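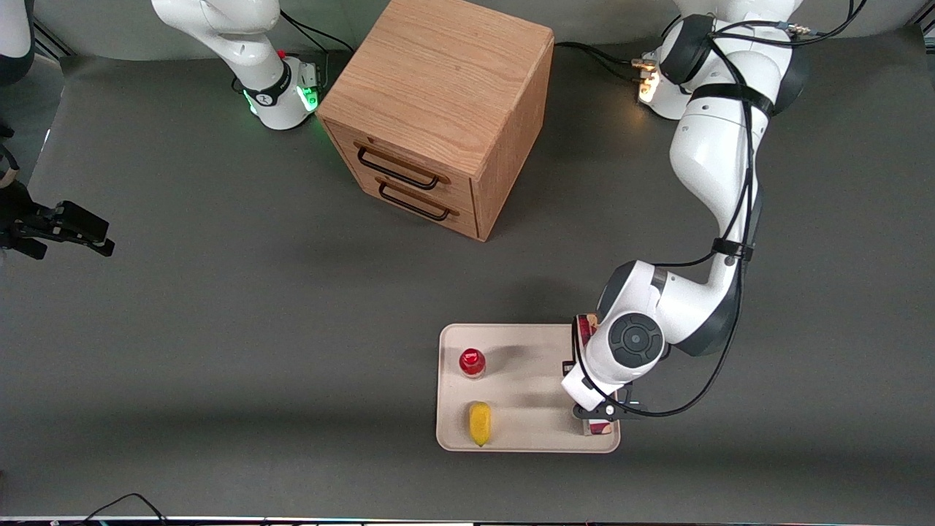
I have been living out of a shoebox since March. A literal shoebox, size nine, with the lid gone, sitting on my desk and holding everything that doesn't have a home: stamps, tape, the good scissors, three kinds of sticky notes, a tape measure, gum. Every time I needed a stamp I tipped the whole thing out and then shoveled it back in again. So this fall I finally decided to get a little desktop cabinet and sort my life out, one tiny drawer at a time.

I wanted two drawers, stacked, in a light oak color. I'm picky about handles (knobs catch my sleeves, I've lost cuffs to knobs) so it had to be bar pulls, thin ones, black. You'd think that would be easy to find! I scrolled through 356 results on one site one night and most of them were either bright white or had a motivational quote burned into the front. No thank you.

My friend Rory Innes told me to look at the Gredside, and that's the one I ended up ordering. I also looked hard at one from Bettencourt that was beautiful and way over my budget, and I still think about it a little. If you have the money, go look at it, and then tell me whether the drawers are as deep as they seem.

Anyway. The drawers. I spent a whole evening deciding what goes where, and I'm a bit embarrassed by how much I enjoyed it. Top drawer is stuff I touch every day: pens, tape, scissors, the phone charger. Bottom drawer is stuff I touch when something has gone wrong, so batteries, glue, the tiny screwdriver for my glasses, and spare buttons in an envelope.

The part that really changed things for me is the tray, though. I put a plain beige tray next to the cabinet and anything small that turns up during the day goes in there first. Receipts, hair ties, snacks, that one key. Then once a day, usually while the kettle's going, I empty the tray into the drawers or the trash. I used to put things straight into drawers and that's how you end up with a drawer full of ketchup packets — ask me how I know.

A few things I've learned so far:

Don't fill a drawer all the way on day one. I left the bottom one half empty and it was full within a week anyway.

Line the drawers with something. I cut up an old placemat and the pens stopped rolling around every time I opened it.

Turn the cabinet at a bit of an angle to your chair. I had mine dead straight at first and kept reaching across myself to get to the handles. Angled is so much better, and I think it looks nicer too, with the grain showing on top.

Cables are still my weak spot. I own a pack of those Priso cable clips, still sealed, and guess where they are. Bottom drawer.

Next up is the hall closet, which scares me. If anybody has a system for gloves, please leave it in the comments!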